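April 13, 2024

I woke up before the alarm and could not sleep again, so I took the first bus to Grekevmont. I wanted a place on the stone wall by the bridge, where the river makes its turn and one can see the boats coming and also going. Two years ago I came at nine and saw only backs and umbrellas. This time I was on the wall before seven, with tea in my thermos and a folded towel to sit on. The stone was very cold all the same.

It was the boat parade for the anniversary of the town. The founding is counted from a paper of 1737, so the town is now 287 years old. This is not a round number, and I asked myself why they make such a big celebration for it. But in the year of the round number it rained for a week and the parade was canceled, and I think people here still feel that something is owed to them.

The newspaper promised 200 boats. I did not count, but it took more than two hours until the last one passed under the bridge, so I am ready to believe it. First came the rowing clubs, very straight and serious. After them the old ferry Tresto, painted new in white and green, with the mayor and the town council standing on the deck. They waved the whole way, also at the part of the bank where only ducks were sitting. Then the brass band from Jaiswal on a flat barge. The barge turned slowly in the current, so we heard first the trumpets and later mostly the tuba. People on the wall clapped for the tuba.

I liked best the small boats at the end. They belong to families, and every family decorates as it wants. One had paper lanterns, one had a big fish made from umbrellas, and one had only a grandmother in a chair with a blanket and a crown. She did not wave. She looked at us as a real queen would do, and everybody took off their hats to her.

At noon all the church bells rang together. I had a strange feeling in my throat then. I have lived here for eleven years and I still say "the town" when I speak of it, and my neighbors say "our town." Today on the wall I heard myself explaining to a visitor from Jakel that our parade always starts late. I noticed it only afterward.

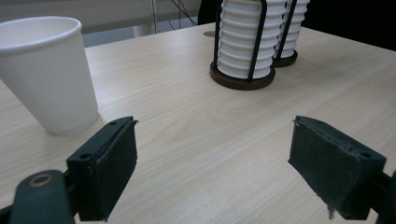
The visitor did not agree with me that the parade was too long. It could have gone on until the evening, she told me, and in Jakel they have only one boat on their feast day, and it is a borrowed one. She also found it wrong that the speeches came after the boats, when everyone is already hungry. On this point I had to agree. Half of the people left during the second speech, and the line for fried fish was soon longer than the line for the toilets.

I waited for the fish too. It was good but too salty, and the bread was from yesterday. On the loudspeaker they said that 1142 tickets had been sold for the evening concert, and that there were still places on the left side. I did not go. My back was tired from the wall and I had bread dough at home which could not wait.

On the way back the bus was full of children with paper flags. One boy slept standing, with his forehead against the pole. The driver had put a flag on his mirror.

In August there will be the lantern evening, also on the river but much smaller. I must remember to bring a real cushion — the towel was not enough — and to write to my sister early, so that she can ask for free days. She has never seen the river with boats on it.

I baked the bread at nine. The fireworks started when it was in the oven, and I watched them from the kitchen window, the high ones at least. The low ones are hidden behind the school.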